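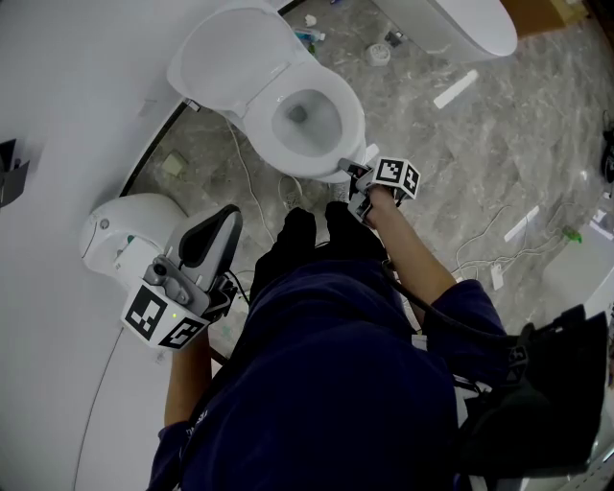 Chapter 4
The Smallest Room in the House

I started my working life in the bathroom, so it seems only fair to start this part of the book there too. My first supervisor, Marisol Ledesma, ran housekeeping at the Limthorpe (a hotel with far too many stairs), and on my very first morning she marched me straight past the beds and the windows and pointed at the toilet. "Learn this one," she said, "and the rest of the building is easy!" I still teach it her way. Look before you touch anything. With the lid up and the seat down, as on the toilet that opens this chapter, you can check the seat, the water in the bowl and the back of the seat where it attaches — that last spot is the one my trainees always skip. Then look at the floor. A white cord running across gray marble-patterned flooring is easy to miss when you swing a mop, so find it first and work around it.

I kept a notebook in those days, and I'm a little embarrassed to say that by the time I left Limthorpe it listed 3,159 bathrooms. Did I do them all well? Goodness, no. I once mopped myself into a corner at 11 in the morning and had to stand there like a lamp until the floor dried. But I got quicker, and I picked up habits that I've carried into every job since, including the long stretch I spent at Gromen, where all the bathrooms had different fittings and I had to learn half of my trade over again.

In this chapter we'll go from the top of the room to the bottom: walls and panels first, then the toilet (lid, seat, hinges, bowl, base), and the floor last of all. I'll also talk about the strip where the wall meets the floor, which deserves a section to itself and gets one. Keep your notes from Chapter 3 handy, especially the page on cloths and colors, and have a pair of gloves nearby before you try the first exercise.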